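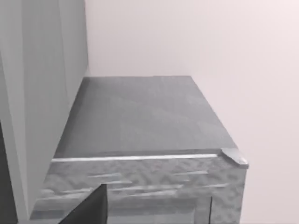
The low cabinet in our simulated room, with the tip of a gripper finger at the bottom.

About Huvach Workshop

Huvach is a shared workshop on the ground floor of the old Szűcs building in Grerness. We have 16 members, two long benches, a drill press that is older than most of us, and one very big project: a robot arm that can do small jobs in an ordinary kitchen. We call it Drivum, and we are building it ourselves, from the base plate up to the fingers.

If you came here looking for a polished product, we don't have one yet! We have an arm that moves, a simulated kitchen that gets better every month, and a group of people who will happily talk to you about gear backlash until you have missed your bus.

How we got started

The project began in Tzu-hsuan Tang's spare bedroom. Tzu-hsuan had a desk, a secondhand 3D printer and a plan for a two-joint arm that could push a mug from one side of the desk to the other. The arm worked fine. The desk didn't, because the clamp chewed a groove in the front edge and every hard stop shook the monitor. Two friends came over to help with a heavier base, then brought their own tools, then left them there, and after one winter of stepping over boxes of motors in the hall it was time to find a proper room.

The Szűcs building had one. It used to be a sewing machine repair shop, and it came with good light, a concrete floor and more wall outlets than any place we had ever rented. We scrubbed it, painted it, built the benches in a weekend and moved in. The name Huvach was already on the box of bolts we opened first, written in marker in handwriting none of us recognized, and it stuck.

What we are building

Drivum is a six-joint arm with a two-finger gripper, small enough to bolt to a workbench and light enough for two people to carry. The printed parts come off our own machines. The aluminum parts are cut and drilled in the workshop, and we're proud of them, even the early ones with the holes in slightly the wrong place (they hang on the wall over the sink now). We are on our third gripper. The first pair of fingers was too wide to get in behind a cup handle, and the second pair was strong and slim but had all the grip of a wet bar of soap. The present pair tapers toward the tip and has rubber pads that you can peel off and swap.

Everything we ask the arm to do is something one of us does at home. Pick up a bottle. Move a roll of paper towels out of the way. Reach past one thing to get another without knocking both onto the floor. It sounds easy until you try to write it down as a list of joint angles!

The simulated kitchen

A lot of our work happens on a screen. Before a new bit of motion code goes anywhere near real motors, it runs in simulation, in rooms we put together out of models: tall cabinets, low cabinets, white walls, countertops with all kinds of clutter. We load the room, start the code and watch what the arm does. Then we change something and do it again. Our house rule is 150 clean runs in simulation before a new motion is tried on the bench, and yes, the counter goes back to zero after a collision. There has been groaning over that rule. It has also saved us a lot of gears.

Building the rooms has turned into a hobby of its own. There are members who joined for the metalwork and now spend their evenings fussing over the shading on a cabinet front, or working out how a camera should look down on a counter so that the shadows fall in a believable way. We like clutter that makes the software work for it. Patterned things are good, and clear plastic is wonderful, in the sense that it causes endless trouble. A see-through container on a white surface is hard enough for a person to spot, and teaching a program to find one has kept us busy since spring. We're getting there.
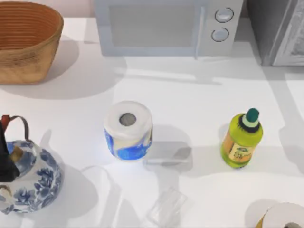 Simulated countertop with a microwave, a paper towel roll, a green-capped bottle and a blue-and-white teapot.

The object models are shared by everyone in the workshop. Anyone can add one, and there is a folder of 29 that we consider finished, meaning that the size, the weight and the way the thing tips over have all been checked against something we could hold in our hands. The weighing is done on a kitchen scale that lives next to the soldering station. Please wipe it before you use it.

How we work

We don't have staff. Members pay for the rent and the filament together, and the tools belong to the shop. The mechanical side meets at the benches, the software side has the big table by the window, and in practice people wander back and forth all night with a screwdriver in one hand and a laptop in the other. We love that part. Some of our best fixes have come from a person who was only walking past with a sandwich.

You don't need a background in robots. Among us are a school bus mechanic, a dental technician, a retired baker, two nursing students and several people who write software all day and then come here to write more of it. What helps is being willing to ask, and to print the same bracket four times.

We keep notes on everything, good days and bad. The shop log passed 500 entries this month, and it is a fun read if you like stripped threads. All the drawings for Drivum are kept with it, and members are welcome to take them home and build their own arm. Two have! One is running in a garage and the other is still mostly a shoulder.

What comes next

We want a wrist that doesn't droop, first of all. The current one sags a little at full reach, and a new bearing mount is on the bench right now, half drilled. After that comes the cable routing, which everybody has an opinion on. On the simulation side we're adding more cabinets and working on doors and drawers, so that the arm can practice pulling as well as picking up.

Come and see us

Visitors are welcome on open evenings, and we're always glad to run the arm for you. Wear closed shoes, tie back long hair and ring the side bell, because the front one hasn't worked since we moved in. Kids are welcome with an adult. There is tea, there are usually cookies, and there is a bin of failed gripper fingers by the door that you are free to dig through and take from.

Page last updated 10 June 2018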